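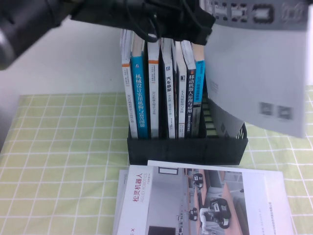
**Wick watering** is a way of supplying water to potted plants through a length of absorbent cord. One end of the cord sits in the compost and the other hangs in a container of water below or beside the pot. Water moves along the cord by capillary action and passes into the compost as the compost dries. The method is used for houseplants, for seedlings under glass and for plants left unattended during holidays. It is best known among growers of African violets and other members of the gesneriad family, which like steady moisture and are easily harmed by wet crowns.

Wick watering belongs to a wider group of methods known as sub-irrigation, which also includes capillary matting, ebb-and-flow benches and standing the pot in a saucer. It differs from these in that the pot does not touch the water and the supply is continuous.

## Principle

Water is drawn into the narrow spaces between the fibres of the wick by adhesion and surface tension. It rises until the pull is balanced by the weight of the water in the cord. In practice a soft cord will lift water far enough for any ordinary houseplant pot, but the rate of delivery falls as the distance grows. A pot standing directly on the lid of its reservoir therefore receives more water than one on a tall stand.

The compost has to be able to take the water up in turn. A fine, even mix carries moisture from the wick to the surface. A coarse mix with a lot of bark or gravel may stay dry an inch away from the cord. If the compost dries out completely, contact between it and the wick is lost and the flow stops. It does not normally start again until the pot has been watered from above.

## Equipment

### Wick

The usual material is a synthetic cord of nylon, acrylic or polyester. Acrylic knitting yarn is widely used and can be doubled or twisted for larger pots. Natural fibres such as cotton and jute work well at first but rot in damp compost, often within a season. Some synthetic cords are sold with a waxy finish that repels water, and these need washing in warm water with a little detergent before use.

Thickness matters more than length. A thin strand suits a small pot, and a thicker one, or two thin ones, is needed for a pot of 125 mm or more. Growers who find a plant too wet commonly change to a thinner cord before altering the compost.

### Pot

Plastic pots are generally preferred. Unglazed clay loses water through its sides, which empties the reservoir faster and can leave a crust of mineral salts on the outside. The pot must have at least one drainage hole, through which the wick is passed. Shallow pots give more even results than deep ones of the same width, as the lower part of a deep pot tends to remain wetter than the top.

### Reservoir

Any watertight container will serve. Food tubs with a hole cut in the lid are common in amateur collections. The lid supports the pot, keeps out dust and slows evaporation. Opaque containers discourage algae, while clear ones make it easier to see the water level. Purpose-made reservoirs are also sold. The Norwegian firm Løken produced a ribbed tray for windowsills that held a row of small pots over a shared tank, and the Futer range of nested pots, with an outer shell acting as the reservoir, was sold through garden centres for several years before being withdrawn.

Shared tanks save labour but have a drawback, in that soil-borne disease or root pests in one pot may reach the others through the water.

## Compost

Ordinary multi-purpose compost holds too much water for permanent wicking and is usually opened up with perlite. A mix of equal parts of compost and perlite is a common starting point for African violets. Growers in cool rooms often use a higher proportion of perlite, and those in warm, dry rooms a lower one. Vermiculite is sometimes included, but it compresses with time and reduces the air in the mix.

Peat-free composts vary a good deal in how they respond. Those based on coir take up water readily and re-wet easily after drying. Those based on composted bark or wood fibre may need sieving to remove larger pieces. Garden soil is unsuitable, being too heavy and poorly aerated when kept constantly moist.

The compost is not pressed down at potting. Firming it reduces the air spaces, and in a wicked pot these are not opened up again by periods of drying.

## Setting up

The cord can be put in place when a plant is potted or added later. At potting, one end is coiled once round the bottom of the pot or run up one side to just below the surface. The rest hangs through the drainage hole and should be long enough to rest on the floor of the reservoir. The plant is then potted in the normal way.

To add a wick to an established plant, the cord is threaded through a large blunt needle or pushed up through the drainage hole with a thin stick. This disturbs the roots slightly but is rarely harmful.

In both cases the compost is watered thoroughly from above and left to drain before the pot is placed over the reservoir. The wick itself should be soaked beforehand. Failure to do this is the most frequent reason for a new wick not working.

## Feeding

Because the plant takes all its water from the reservoir, fertiliser is usually dissolved in it at a weak strength. A quarter or an eighth of the dose recommended for ordinary watering is typical. Full-strength feed leads to a build-up of salts, seen as a white or orange crust on the rim of the pot and on the surface of the compost. Leaf stalks that rest on the crust may be scorched.

Most growers flush the pot with plain water from above every month or two and allow it to drain away before returning the plant to its reservoir. Feeds with a high proportion of urea are often avoided, as are organic feeds, which can turn sour in standing water.

## Suitable plants

Plants with fine roots and a need for even moisture do best. African violets, streptocarpus, episcias and many small ferns are regularly grown in this way. Peace lilies, fittonias, syngoniums and tradescantias also adapt well. Seedlings and rooted cuttings can be wicked as soon as they are potted on.

Cacti, most succulents and plants with a dry rest period are poorly suited. Larger streptocarpus hybrids are sometimes taken off the wick in winter, when growth slows and the compost stays wet for too long. Orchids grown in bark gain little from a wick, though some growers use one with moss.

## History

The use of cords and strips of cloth to water plants is old, and its origins are not recorded. Accounts of gardeners leaving a woollen strand between a bucket and a flowerpot appear in household advice of many periods, mainly as a measure for short absences.

In Hidstead, wick watering was taken up on a larger scale by the nurseryman Holger Strand, who grew pot plants for the local market. Strand had been using capillary matting but lost a good part of his stock to root disease carried across the benches. He moved to individual wicks over lengths of covered guttering, and eventually had 2,000 plants on the system. His notes, which deal mostly with compost and cord thickness, were passed round among amateur growers as typed sheets.

The sheets were later edited by Jasmina Todorova, a gesneriad grower, and issued as a booklet called *Water from Below*. Todorova added sections on feeding and on winter care, and corrected Strand's advice on cotton wicks, which he had himself given up by that time. The single printing ran to 2,802 copies. It has not been reissued, and second-hand copies are uncommon.

The best-known commercial product to follow from this work was the Nilix wick, a braided polyester cord supplied in pre-cut lengths with a plastic spreader for the upper end. The spreader was meant to carry water evenly across the base of the pot. Opinions of it differed - some growers found that roots grew through the slots and made repotting difficult - and later packs contained the cord alone.

## Problems

**Overwatering.** Limp leaves on a plant in wet compost usually point to root rot. The mix may be too dense, the wick too thick or the room too cold. The plant is removed from the reservoir, and if the roots are brown and soft it is repotted in a lighter mix or restarted from a leaf or crown.

**Wick failure.** A dry pot over a full reservoir may have a cord that has slipped, become clogged with salts or was never wetted properly. Watering from above often restores the flow. Old wicks are replaced at repotting.

**Algae.** Green growth in the reservoir does little direct harm but can coat the wick. Containers are scrubbed when they are refilled, or kept out of direct sun.

**Fungus gnats.** Constantly moist compost attracts sciarid flies, whose larvae feed on decaying matter and sometimes on fine roots. Yellow sticky traps catch the adults. A thin layer of grit on the surface is also used, although it makes salt deposits harder to spot.

## See also

- Capillary matting
- Sub-irrigated planter
- Self-watering pot
- Saintpaulia
- Perlite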